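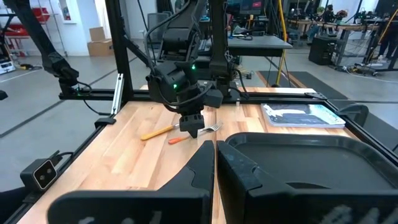
What is a butcher-block table?

Look closely at a butcher-block top and you will see stripes. Some are cream, some are tan and some are a pinkish brown. Each stripe is a separate strip of wood. The strips are laid side by side, glued, and squeezed tightly together until the glue sets.

Why use strips? A single wide board can bend as the air gets damper or drier. Lots of narrow strips joined together stay flatter. It also means that smaller pieces of wood can be used up.

The colours differ because wood is not the same all the way through a tree. The wood near the bark is often paler than the wood in the middle. Two trees of the same kind can be different colours too.

Looking after the wood

Wood soaks up water. Wipe up spills with a cloth and do not leave wet things standing on it. Trays are useful for this. A tray with a raised rim keeps drips off the table, and you can carry your forks and spoons on it.

Try it yourself

Find a wooden table or chopping board at home. Can you see where one strip stops and the next begins? Run a finger across the join. Can you feel it? Draw the stripes and colour them in.

Written by Feven Assefa
2021-10-03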